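Kelville Growers Help > Seeds and sowing

Old seed packets everywhere, which ones are worth sowing?

Posted by Hywel Rowlands

Hello all! I took on an allotment at the top end of Kelville in January and the previous plot holder very kindly left me her entire seed collection. When I say entire I mean a biscuit tin, a shoebox and a carrier bag. There must be over 500 packets if you include the little brown envelopes she folded herself, and I am absolutely delighted, but I have no idea where to start.

Some have a sow-by date, some have a year in pencil, and some only say things like "good climbing, by shed". There is a bean called Prieto that everyone on the neighbouring plots keeps asking me about, and a squash labelled Histero which I can't find in any catalogue. I'd love to grow both.

What I'd like to know is which kinds keep and which don't, whether there's a way to check without filling every windowsill I own, and how you all store yours so they stay findable. It's my first proper growing year, so please assume I know nothing.

Dima Zein replied

Oh, what a lovely thing to be left! I'm quite jealous of that shoebox.

Start by splitting everything by crop and ignore the printed dates for now. Seed doesn't drop dead on the day it says on the packet, it fades, and it fades at very different speeds. Parsnips are the worst. I buy those fresh every year and would put any old ones straight on the compost. Onions and leeks are nearly as bad. Tomatoes, on the other hand, go on and on (I once sowed a packet that was 8 years old and had more plants than I could give away), and cucumbers, squash and most of the cabbage family are pretty good as well, so I have high hopes for your Histero.

Then do a germination test on the ones you care about. Wet a sheet of kitchen paper, wring it out so it's damp and not dripping, lay a few seeds on one half and fold the other half over. Slide it into a sandwich bag, write the name on the bag (do this first, the pen won't take once it's wet) and leave it somewhere warm, the top of the fridge or a shelf over a radiator. Look every couple of days. Beans and peas show quickly. Peppers and parsley will test your patience, so don't give up on them early! If most of them sprout, sow as normal. If only some do, sow thickly. If none do, you've saved yourself a tray of compost and a lot of staring at bare soil.

The ones that sprout can be potted up, by the way, as long as you're gentle with the root. I've had perfectly good courgettes that began life in kitchen paper.

As for keeping them, cool, dark and dry, and dry matters most. Mine live in the back bedroom where we never put the heating on. Not the shed -- it's damp in winter and baking in summer, and the mice will thank you.

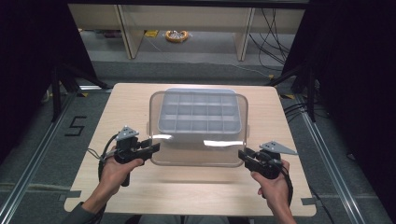
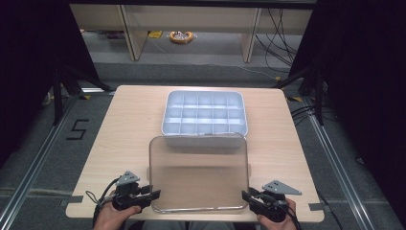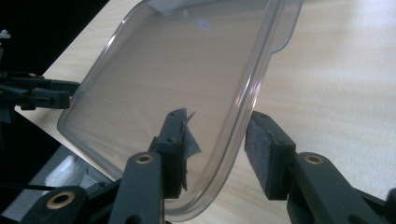
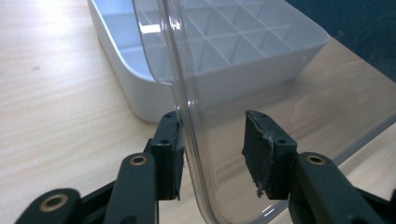

Carrots and lettuces are somewhere in the middle, and I'd sow any you have this spring and not keep them for another year. Sow them in short rows, a little every couple of weeks, and you'll soon find out which envelopes still have life in them. Big seed like beans is easier to deal with once it's out of its packet, and for that I'm very fond of the sort of tray that's divided up into small square compartments, as in the first two pictures. One variety to a square and a paper label in with it. A see-through lid like the smoky brown one in the second picture means you can find your beans without opening everything up, though I'd still put the whole lot in a cupboard to keep the light off. Tiny seed such as lettuce or poppy I always leave in its envelope. It gets into corners and under dividers and then you have a mystery salad.

Do write down what the neighbours tell you about the Prieto beans too. That sort of thing is worth as much as the seed!

Posted by trineck_plot13

just sow the lot and see what comes up, life is short. Parsnips wont though, agree with that

Posted by Margin of Soil

Lots of good advice from Dima, and I only want to add a bit about the beans, as I've grown a family climbing bean for years and they are such good fun.

If you haven't got many of the Prieto, don't use them all in one go. Keep back half, whatever the test says. A cold wet May can take out a whole sowing and then it's gone for good. Start them in deep pots indoors, 2 to a pot, and plant out once the nights have warmed up. At the end of summer leave the pods on your best plants until they rattle, then shell them and spread the beans on a tray indoors until you can't dent one with a fingernail. Put them away before that and they go mouldy, and it's a horrible smell.

The squash is a different matter. Squash cross with each other very readily, so if she had other kinds growing nearby, what you've got in that envelope might be Histero or might be something entirely new. Grow it anyway! Just don't promise anyone what it'll look like. If a fruit ever tastes properly bitter, spit it out and bin it, and don't save seed from that plant.

Hywel Rowlands commented

Thank you so much, all of you. The sandwich bags are on top of the fridge as I type, and my daughter has been put in charge of peeking. Parsnips have gone on the heap. I've found a second envelope of Prieto inside an old bus timetable, so half of those are staying put in the back bedroom.

Will report back on the squash!

4 comments | 13 shares

Last updated: Mar 12, 2024

Contact us | © Kelville Growers Help | Back to top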